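The Order of the Stack

Play food is sold by the piece and judged by the stack. A burger set that looks complete in the box can still fail on a table, where the parts have to sit on one another without glue, magnets or a steady adult hand. Ashton Stubbs has spent most of his working life on that problem. His workshop, Sirken, makes pretend-food parts for nurseries, toy libraries and shop displays, and the burger accounts for more of its correspondence than any other line.

The difficulty is friction. A domed bun has a flat cut side, and everything placed under it should be close to flat as well. Lettuce is the exception. A ruffled leaf touches the layer above at a few high points and leaves the rest unsupported, so the top bun rocks. Stubbs recommends placing the leaf low and letting the cheese bridge it. Other makers put it directly under the bun for the color. Both builds will stand if the bottom bun is level.

Storage matters nearly as much. A single deep bin is cheap, but the thin parts sink and the buns stay on top, so a child builds with whatever is within reach. Clear, shallow containers keep every part in view. Sirken's setup sheet, revised in May, gives the following layout: buns together, lettuce with cheese, patties with tomato, and a lined tray for the finished burger. 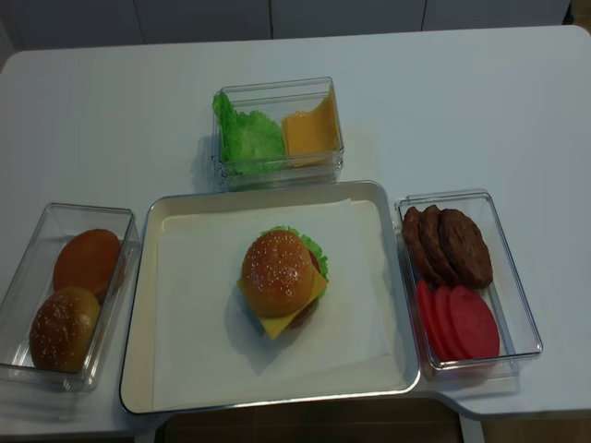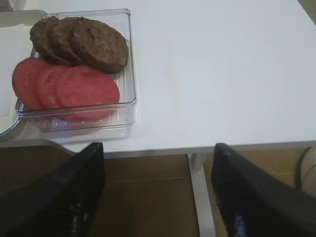
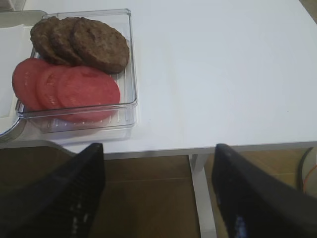
Patties and tomato slices fanned in two overlapping rows, in the second and third views.

Fanning has a practical basis. Round slices stacked squarely present one edge, and small fingers tend to lift two at a time. Overlapped, each slice offers a free crescent to grip. The cost is width: a fanned row needs a longer container than a stack of the same parts, and in a narrow one the end slice rides up over the wall.

Arturo Gatti disagreed with most of this when the sheet was circulated. Separate containers, he wrote, turn a kitchen into a parts counter, and children who sort all morning have less time left to cook. He would keep the buns apart for their bulk, put everything else in one wide dish, and accept some digging.

Stubbs has not changed the sheet, though he concedes the point for groups under four years old. For older children he keeps to separate containers and adds a paper liner in the tray. The liner marks the building area and can be replaced when it creases.

Washing is the remaining item. Sirken asks for lukewarm water, mild soap and air drying on a rack, with slices laid flat. Cheese squares go back last.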